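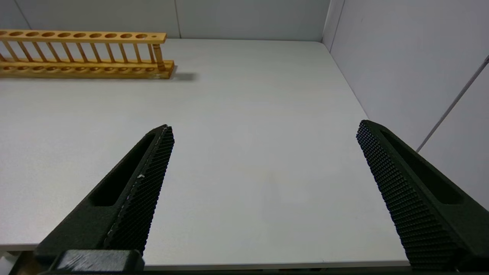 Skarnidholm Workshop Evenings
Build your own desk arm - notes for session 2
Written up by Defne Dönmez

Hello again. These notes cover what we talked through at the bench, plus the bits I forgot to say while I was hunting for the small hex key. If you missed the first session, get the wiring sheet from Charmaine Potgieter before you read on, as I'm going to assume your joints all move and your emergency stop works. If your emergency stop doesn't work, stop reading and go and fix it. I mean it!

What we're doing this time

Last time we got the arms to wave. Now they need to go to a place we choose and close their fingers on something, and the something is going to be a test tube in a wooden rack. Racks are lovely things to practise on. The holes are in a straight row, so once you know where one is and which way the row runs, you can work out the rest with very simple sums. And if the arm is a bit off, you find out straight away.

Fingers first

We're using the long tapered fingers with the bumpy pads on the inside faces. Zübeyde Işık did the drawings (the file is called Kozan, don't ask me, she names everything that way) and she put a long slot down the outer body to take weight off. It does matter. A heavy gripper at the end of a home-made arm makes the whole lot sag, and then you spend your evening correcting for sag when you could be picking things up.

Please check the following before you power up:

Both fingers open to the same width. If one is lazy, the mounting screws are probably uneven.

The tips sit level with each other. Lay a ruler across.

The pads are clean. Fluff and bits of grit get into the bumps and a glass tube will slide. An old toothbrush does the job.

No cable crosses the wrist where it can be pinched. Turn the wrist by hand, all the way, both directions, with the power off.

The view from the wrist

The camera rides on the wrist and looks out past the fingers, so you'll always have a finger on each side of your picture. People want to move it so the fingers aren't there. Leave it! Seeing the tips is how you know where the grip will close, and it saves you a good deal of measuring.

What you do need to get used to is the slant. The camera looks down at an angle, so upright pegs lean over and round holes turn into ovals as they get further off. My first go at hole-finding looked for perfect circles, and it found exactly none of them. Hacer Uysal suggested looking for ovals instead and setting a smallest allowed size, and after that it behaved itself.

A word on size, too. On a rack like mine the last hole at the end of the rail is smaller than its neighbours. If your code takes the end hole as its starting point and assumes the rest match, it'll be wrong about the lot. Start from one of the full-size ones.

Watch for shadows as well. A rack throws a soft grey one on the table beside its base, and on a pale surface a careless threshold will happily call that part of the rack. Either bring the lamp round or nudge the threshold until the shadow drops out. I do the second, as I can't be trusted not to knock the lamp.

Finding the row

Do this with no tubes in the rack. I know it's tempting to put one in, but you want the holes properly sorted first.

Park the arm at the home position with the fingers fully open.

Put the rack well back on the table so there's plenty of clear space in front. You'll need that space to bring the arm down safely.

Grab a still from the wrist camera and mark two full-size holes by hand, one towards each end of what you can see. It's fine if part of the rack is out of view.

Let the script draw a line through them. The other full-size holes should fall on it. If they wander off, your lens correction is missing or the wrong way round (mine was the wrong way round for most of December).

Save the line. It goes in the settings file under Geltum, which is the name of the vision script.

The dry run

Now we let it move, slowly. Set the speed limit to 17 on the slider and keep your hand near the stop button. The arm should travel to a point above your chosen hole, wait, and come back. It shouldn't go down yet. Run that 2 times at least, and watch the wrist and not the screen.

If the tips arrive to one side of the hole, don't fiddle with the code. Check that the base clamp is tight. In our group it was the clamp more often than anything else, and Şükran Saraç lost a whole evening to a clamp she'd borrowed for a shelf and put back finger-tight.

Once you're happy, tape along one long side of the rack base so you can put it back in the same spot.

Numbers to write inside your lid

Gripper open: 85 on the servo scale
Dry run speed: 17
Pause above the hole: 350 milliseconds

Those are for the Grustuvano servo board, the one in the club kit. If you brought your own board, your open value will be different, so find it by hand and creep up on it. Don't just type mine in and press go - you can strip a gear that way, and I've got a little pot of them at home to prove it.

For next time

Bring your settings file, a tube with a cork or a cap, and a cloth. Plastic tubes if you've got them, please, at least for the first few tries. We'll do the downward move and the first proper grip, and then have a look at why the tube tends to come up crooked when you grab it too near the top.

If you get stuck in between, leave a note in the club folder with your wrist still attached to it. I can usually tell more from the still than from the code. Doors are open from half six, and the bench nearest the window has the good sockets.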